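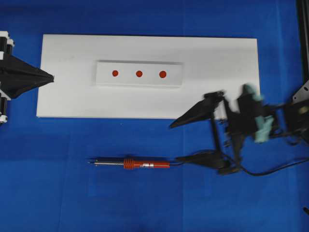
The dot board and the soldering iron, with the right arm on the move.

Review: Bunwood pointed fingers on a two-arm bench
May 10, 2020

I have wanted to write up these fingers since February, when I swapped out the flat jaws that came with my Greco arms and promised myself I'd give the new ones a fair run before saying a word. Well, 212 runs later I have plenty of words, so get yourself a coffee.

The job is a simple one to explain and a miserable one to do. A soldering iron lies on the cloth, one arm has to pick it up by the handle, and the tip has to visit three red dots on a raised white strip. The iron stays unplugged for all of it (I'm patient, but I like my tablecloth). Flat jaws could hold the handle well enough once they had it. Getting hold of it was the trouble, because they were so wide that they pushed the iron along ahead of them, and off it would roll.

The Bunwood fingers come to a point, and what a difference that makes! They slip down on either side of a handle and close on it without shoving anything. I set my Stomow controller to its slowest closing speed for the first 20 tries and then got braver. The black plastic is stiff, the faces are nicely angled, and I haven't chipped a tip yet, although I have driven both of them into the board more than once.

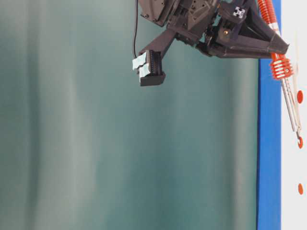 Side view by the ribbed orange grip, light-blue pads at left.

Now for the grumbling. A pointed finger has very little surface to hold with, and a smooth, tapered handle will turn in it if the cable tugs. I spent a good week blaming the Stomow settings before I put a strip of grippy tape on the handle and the problem mostly went away. The screws are also tiny -- keep a saucer handy -- and the instructions were plainly written by somebody who already knew how.

I should say something about the view too, as I run a little Oda camera at the wrist and it matters more than I expected. With the old jaws, half the picture was jaw. The tapered shape leaves a good open gap in the middle, so I can line up on a dot and still see where both tips are. Focus is soft up close, and that's the Oda's doing, so I won't hold it against the fingers.

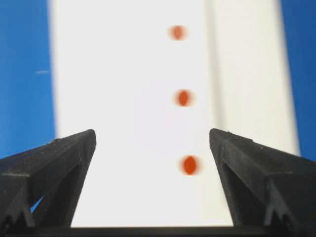 Wrist view of the three dots, fingers open.

Would I buy them again? Yes, and I already have a spare pair in the drawer. If you mostly pick up boxes, stay with flat jaws and save your money. For pens, probes, irons and anything else long and skinny, I'm very fond of these, and I'm leaving them on both arms through the summer while I work on getting the cable to behave.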